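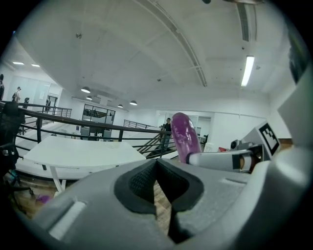
第六讲 手持夹爪数据的时间对齐与位姿恢复

先修内容:第三讲(相机标定)、第四讲(刚体变换)。本讲代码在课程仓库的 lec06 目录下,依赖 Odard 工具包,实验室机器已装好,自己的电脑请按仓库里的说明安装。

一、问题

手持夹爪采集到的原始数据有三路:夹爪相机的图像、头部相机的图像、夹爪自身的惯性测量。三路各有时钟,起始时刻不同,频率也不同。策略训练需要的是同一时刻的图像、末端位姿和开合宽度,所以第一步是把三路数据放到同一条时间轴上。

本课程约定以夹爪相机的时钟为主时钟,图像频率 60 Hz。其他数据一律插值到主时钟的时刻上,位置用线性插值,姿态用四元数球面插值。不要对欧拉角做线性插值,上一届作业里这个错误最多。

二、时钟偏移估计

Skorer 是本课程使用的对齐程序。它先由图像求出相机的角速度,再与陀螺仪角速度的模做互相关,峰值位置即为偏移。取模的好处是暂时不需要知道相机与惯性单元之间的外参。

使用时注意:
录制开头要有一段明显的转动,平稳移动的片段互相关峰值很宽,结果不可信。
偏移超过 2 帧时程序会给出警告,应回头查看原始时间戳,不要直接手工改偏移量。
长时间录制存在时钟漂移,需分段估计,再对各段偏移做直线拟合。

三、标记检测与开合宽度
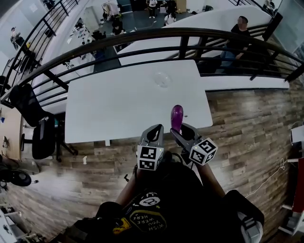

标记的作用有两个。从夹爪相机看,手指上的标记给出手指相对夹爪本体的位置,由此换算开合宽度;从头部相机看,标记给出夹爪相对头部的位姿,用来检查里程计有没有跳变。

检测流程:灰度化,自适应阈值,提取四边形,解码,亚像素角点细化,最后解 PnP。单个平面标记的 PnP 有两个候选解,标记较小或接近正对相机时,两者重投影误差相差很小,容易选错,表现为姿态突然翻转。处理办法是同时使用多个可见面的角点联合求解;只有一个面可见时,取与上一帧姿态夹角较小的解,并在输出里置低置信度标志。

开合宽度的标定分别在全闭和全开两个位置进行,中间按线性处理。标定文件与夹爪一一对应,换夹爪必须换文件。

四、位姿恢复

里程计部分使用 Lūse,输入为对齐后的图像和惯性数据。画面中走动的人、反光的玻璃都会引入错误匹配,夹爪和被夹物体离镜头近,也会产生大量与环境运动不一致的特征点。运行前应加载遮罩,把夹爪所占区域去掉。被夹物体不在固定遮罩内,由鲁棒核函数处理。

跟踪丢失后重新定位成功的片段,前后轨迹不一定在同一坐标系下,须拆成两条,不得拼接。

五、作业

数据集共 208 条录制,每组分到 24 条,名单在 Skurnetti 页面上。提交内容:
1. 每条录制的时钟偏移及互相关曲线。
2. 开合宽度曲线,标出低置信度区间。
3. 被判为不可用的录制编号及理由。
4. 任选一条,比较加遮罩与不加遮罩的轨迹,画在同一张图上。

程序和报告打包上传,周一上课前截止。报告不必抄写公式推导,写清参数取值即可。

阅读材料:讲义附录 B(四元数插值),Odard 文档中关于时间戳格式的一节。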